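Bandport cell

The Bandport cell is a tabletop arrangement for recording how small goods are picked up and put down, using two-jaw grippers held in the hand. Tekin, which supplies it, says one person can set it up in 10 minutes. Nomvula Lekota's maintenance notes of July 2021 question this, as the figure leaves out pad cleaning and the check on jaw travel.

Setting up means fixing the pads, working each joint by hand and testing the grip on objects of different sizes. The pads are replaced in pairs. Tekin's claim that a pair lasts eight weeks has no published test behind it, and Lekota's notes put it at seven. Claims that the linkage "needs no care" should be read with the same caution, as grit in the pivots makes the jaws close unevenly.
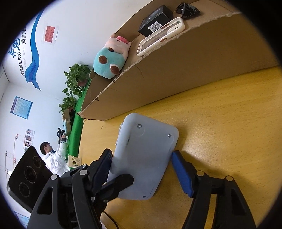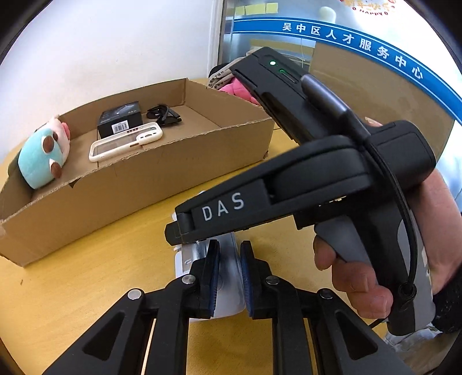 How is uneven closing put right?

The pivots are cleaned first and the jaws closed on a flat block. If one pad still touches early, both are refitted.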